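Boat shop notebook, Hastdale
24 December 2023

Shop closed to customers, in for the day to get ahead on the rental fleet. Heater on from early. Resin kept on the shelf above it so it would pour.

Boat 12 (Wevavari double, the yellow one). Came off the water at the end of the season with a complaint that the stern hatch took in water on the crossing to Clullisby. Put the hose on it again. Hatch rim is fine, the cover is fine. Water is getting in at the skeg box, front end, where the box meets the hull. Hairline crack on the left side that opens when you push down on the skeg. Same place as the other double last year, so I think this is how they are laid up and we should check the rest.

Took the skeg out. Cable is kinked near the slider and was going to go soon anyway. Housing reusable. Ground back the crack from the inside as far as I can reach through the hatch, wiped with acetone, left to air. Sanded with 80 grit by hand. The small sander does not fit past the bulkhead, don't bother trying.
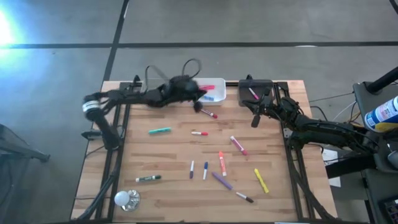

Table with the markers and crayons out.

Laid two patches of glass tape over the front of the box, small one first and a larger one over it, Jaidee resin with the slow hardener. The slow hardener is a pain at this time of year but the fast one went off in the cup on me last time before I had my arm in the hatch. Peel ply over the top. Stern tipped up on the foam blocks so the resin doesn't run forward. Leave it alone until after the holiday. Ingrid, please don't move this boat to get at the trailer.

Boat 4 (Wevavari single, red). Keel strip worn through at the stern from people dragging it up the gravel at the Clullisby landing. Gel coat gone in one spot, a bit of cloth showing, no soft area when I press on it. Masked it off and sanded. Did not fill today. It needs a new strip the whole length of the stern and we only have the end of a roll. Younes thinks there is more tape in the upstairs cupboard. I looked and found only the heavy woven stuff, which would make a lump.

Also on the same boat: right footpeg slips under load. Took the rail off, full of sand. Washed it and it holds now. All the rails should come off and get rinsed before March, it takes a few minutes a boat and we get complaints on this every spring.

Spray skirts. Went through the rental bin. Most are all right. Pulled the ones with perished bungee and hung them on the left-hand hooks. Two grab loops stitched badly, which is a safety matter, so I cut those loops off completely so the skirts can't go out by mistake. Restitch or bin, Ingrid to decide.
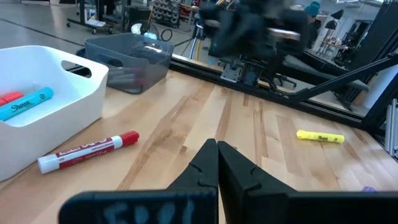
Paddles next. The split shafts that were left together over the fall have seized again. Got one pair apart with warm water and twisting, with Younes on the other end. The other pair would not move and I stopped before the ferrule got damaged. Trying again with ice inside the inner half once I've worked out how to get it in there. Everyone: take them apart, rinse, dry, store as two pieces. I wrote this last winter too.

Weighed the long Wevavari on the hanging scale since Younes asked what the rack has to carry. 93 pounds with the rudder, hatch covers and both seats in. That is more than the sheet says, but the sheet is probably for a bare hull, and there may be some water in the foam of the rear seat. Will strip it and weigh again. For now assume the higher number for the trailer and put it on the bottom arms.

Trailer: left rear strap anchor is bent. Still usable, I would not want to tow far on it. Bearings not looked at.

To order:
Glass tape, narrow
Keel strip tape
Skeg cable, get a spare this time
Bungee for skirts
Nitrile gloves, large (the mediums split)
Hardener, slow, we have enough for one more job

Questions for Ingrid:
Do we pressure test the other doubles now, or wait and do it when they come down off the rack for spring? Now would be better for drying time, but it means shifting everything in the back bay.
Are we keeping the old demo boat? If it is being sold I'd like to fix the seat hangers before anyone sits in it.

Checked boat 12 before leaving. Patch still tacky, edges lying flat, no bubbles that I can see with the mirror. Small run at the bottom corner, will sand out. Turned the heater down to low and left the lamp on over the stern. Acetone back in the metal cabinet, rags in the lidded can outside.

Younes has the key and will look in on the heater.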